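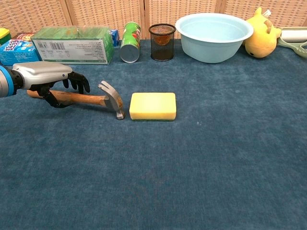

Claw hammer and kitchen sponge at the carpeted table, with boxed goods along the back

Cleaning and protecting a carpet-covered table used for tools and household goods

Pasasow Community Help > Premises and Equipment > Surfaces
Posted by Agnese Rätsep, June 2024

I write on behalf of the Hanow household lending room, where members of the public may borrow small tools and kitchen goods. Items are handed out and checked on return at a single large table. The top of this table is covered with a short blue carpet, which was fitted before the present staff took over the room. It is glued down over the whole surface and cannot be lifted for washing.

The carpet has served well in certain respects. It is quiet, it does not scratch varnished handles, and small items do not slide off it. We therefore wish to keep it for the time being. We do, however, have three concerns on which we would be grateful for advice.

First, the surface has become patchy. In places it appears lighter and in others darker, and we are unable to say whether this is dirt, wear, or simply the direction in which the fibres lie. Secondly, hammers and similar tools are placed on the same surface as sponges and other goods intended for the kitchen. A member of the public has asked whether this is acceptable. Thirdly, white specks and lint show very clearly against the dark colour, and a hand brush seems only to move them from one place to another.

The table stands in front of a woven room divider, and boxed goods are kept in a row along the far side. It would be possible to move these for cleaning, although we would prefer not to do so every day. The room issues 80 items in a normal week. There is a budget of 200 euros for the year for cleaning materials, most of which has not been spent.

Any guidance on a suitable routine, and on products to avoid, would be appreciated.

Triin Avotiņš
Member, Premises and Equipment
Marked as accepted by the original poster

I was responsible for a room with carpeted display tables for seven years, and the following is the procedure we adopted.

With regard to the patches, please carry out a simple test before any cleaning is attempted. Draw the flat of the hand firmly across a dark area in one direction, and then in the other. If the area changes from dark to light, the fibres are lying in different directions and no cleaning is required. If it remains dark, there is probably soil or grease in the fibres. Please also press a clean white cloth onto the area and inspect it for colour.

Daily care should be dry only. Use a vacuum cleaner with a small upholstery head, at low suction, and work in one direction from the back of the table to the front. A lint roller is suitable for the remaining specks. A stiff brush should be avoided, as it raises the fibres and makes the patchiness worse.

For grease, mix a few drops of clear washing-up liquid in a bowl of lukewarm water. Wring out a white cloth until it no longer drips, and dab from the outside of the mark towards the centre. Repeat with a second cloth and plain water, then press with a dry towel. As the carpet is glued to the table, it must on no account be soaked. Water that reaches the glue may loosen it, and a board beneath may swell. Kindly leave the table out of use until it is fully dry, which in our building meant overnight.

I would advise against using the green side of an ordinary kitchen sponge on the carpet. The scouring layer pulls at the fibres and leaves a fuzzy area that cannot be corrected. The foam side does no harm, but it holds a good deal of water and is harder to control than a cloth.

As to the boxed goods, a monthly move is sufficient. Slide them all to one end, vacuum the strip where they stood, and return them once that has been done. A woven divider collects dust in the same way as a basket and sheds it onto whatever is nearest, so it should be vacuumed on the same occasion and before the table.

Eduard Ďurica
Member

I agree with most of the above and wish to add a remark on the second concern.

Carpet cannot be wiped down in the way that a hard surface can, and for this reason it should not be regarded as clean enough for goods that will touch plates or food. A metal tool may carry oil, rust or grit, and a sponge will pick up all of these very readily. At Vurisport we keep two shallow plastic trays on the issue table, one for tools and one for kitchen goods. Items are set down in the trays and not on the table itself. The trays are washed at the end of each day.

I would further suggest that sponges be issued new and in their wrapping, and not taken back. The cost is small and the matter of hygiene then does not arise.

Tools should be wiped before they are returned to the shelf. For a hammer, a dry cloth over the head and claw is normally enough. A varnished handle may be wiped with a slightly damp cloth and dried at once. If the varnish has begun to lift, the hammer should be withdrawn until the handle has been sanded and sealed.

Revathi Bangera
New member

Replace the carpet with vinyl. We did and have had no trouble.

Comments

Agnese Rätsep: I thank all three members. The hand test was carried out this morning and nearly all of the patches changed shade, so it would seem that they are due to the lie of the fibres. One area near the front did not change and will be treated as described. Two trays have been ordered. Vinyl will be considered when the table is next refurbished, for which no date has been set.

Triin Avotiņš: I am glad to hear it. Please try the washing-up liquid on a hidden part first, for instance where the carpet turns under the edge, if it does so on your table. Some dark blue dyes will run.

Agnese Rätsep: It does turn under, by the width of a finger. We shall test there.

Related notices
Removing old carpet glue from a table top (Lapiņa)
Dusting woven screens and dividers
Labels for shared trays

This page has been viewed 2875 times.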